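Entertainment desk – minutes of the monthly planning meeting, May

Present: Lilian Chege (chair), Adom Darko (minutes), features, pictures, social, subs x2. Audio joined by phone from item 3.
Apologies: weekend editor, TV reviewer (at a screening).

Started 10.05, waited for the room.

1. Minutes of last meeting

Agreed. One fix – it was the podcast that was dropped from the summer plan, not the quiz. Adom to correct on the shared drive.

2. Matters arising

Red carpet passes – still waiting on two. Lilian has chased twice, will ring this afternoon.
Freelance rates – finance have it. No news.
Old galleries with missing captions – subs have cleared 143, long way to go. Carry on when quiet.

3. Cronin wedding coverage

Main item, took most of the hour.

The Cronin sisters' reality series is back in the autumn and the younger one is getting married before it airs. We have the engagement interview from last year and not much else. Features wants a proper build-up: timeline of the relationship, the dress designers she has worn before, who is likely to be on the guest list. Lilian happy with the first two. Guest list only if we can stand it up – last time we ran a "likely guests" piece three of them put out statements saying they had never met her.

Discussion about the baby rumours. Two rival sites have run it off a single photo of a loose coat. Lilian's view: we don't touch it unless the family or the publicist says something on the record. Social asked if we could at least cover "fans are speculating". No. Same thing by the back door. Social unhappy, point noted.

Audio asked wether the mother's interview could be recut as a short episode. Rights unclear. Adom to check the contract, it was done under the old agreement and may be one use only.

Agreed: timeline piece first, dress piece a week after, everything else waits for a confirmed date.
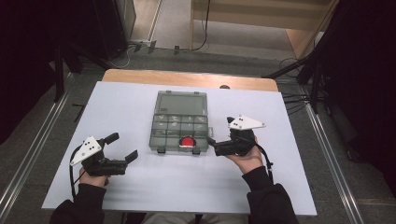

Names also came up. The older sister's baby is down as "Otix" in most of our copy because that is what the aunt called him on a live stream. The mother has since said it's a nickname and the real name is being kept private. Subs want one style across the site. Agreed: "the baby, known in the family as Otix" on first mention, Otix after that. No guessing at the real one. Back copy to be changed where it says he was "named" Otix – subs to do a search and send Lilian the list before touching anything.

4. Ilmont Awards

Live blog yes, same as last year but shorter. Last year's ran to 816 posts on the night, and the page was falling over on phones by the time best actress came round. Tech have asked for a limit. Settled on up to 400, then close it and open a second one if we need to.

Rota: Adom on the blog from 5pm, features takes over at 9pm, social clipping throughout. Someone needed for the after-parties. No hands went up. Lilian to ask the weekend editor, who isn't here to say no.

Best and worst dressed – long chat. Pictures would like to drop "worst dressed" altogether, says agents now ask about it before they'll agree to anything. Features pointed out it is the most read thing we do all night. Compromise to try this year: "most talked about" gallery, 30 pictures, captions to stick to the clothes and nothing about anybody's weight or face. Subs to have final say on captions. Review afterwards.

Predictions piece due a week before. Each of us to send in picks for the main categories, one line each on why. Last year's late ones were very late.

5. Brerkska comeback

Band confirmed to be rehearsing, that's all anyone has. Four original members or three, depending who you ask. The drummer liked a post and then unliked it, social has the screenshot. Not a story on it's own.

Adom has a contact at the venue, says there is a hold on several nights in a row but no name against them. Lilian: keep on it, don't publish a hold. If it gets announced we go straight away with the background piece, so write that now – split, solo albums, the falling out over the tour film, the court case. Legal to read the court bit before it goes in the system as ready. Features to write, 1st draft to Lilian by the end of the month.

Pictures says archive is thin, most of the early stuff belongs to one photographer. To ask for a price on a small set.

6. Corrections and complaints

Two this month. One, wrong ex-husband in a caption, fixed and apology sent. Two, an actor's agent objecting to "feud" in a headline. Looked at again. The piece itself only says they didn't sit together, so headline was too strong. Changed to "sat apart". Agent satisfied, or at least has gone quiet.

Reminder to all – feud, slams, breaks silence – only if somebody has really done it.

7. AOB

Newsletter: opens are down for the second month. Social thinks the subject lines are too long. Try shorter ones for a fortnight and compare.

Holiday clashes over the summer, three people want the same week. Sort it out between yourselves and tell Lilian, otherwise she will pick.

Desk phone still rings through to Sport.

Actions

Adom – correct minutes; check contract on the mother's interview; venue contact; Ilmont blog plan to tech
Lilian – passes; after-party cover; chase finance on rates
Features – Cronin timeline; Brerkska background, draft to LC
Subs – Otix list; captions backlog
Pictures – price for early Brerkska set; first look at Ilmont gallery layout
Social – newsletter subject lines
All – awards picks to Adom

Closed 11.20. Next meeting same time, room to be confimed.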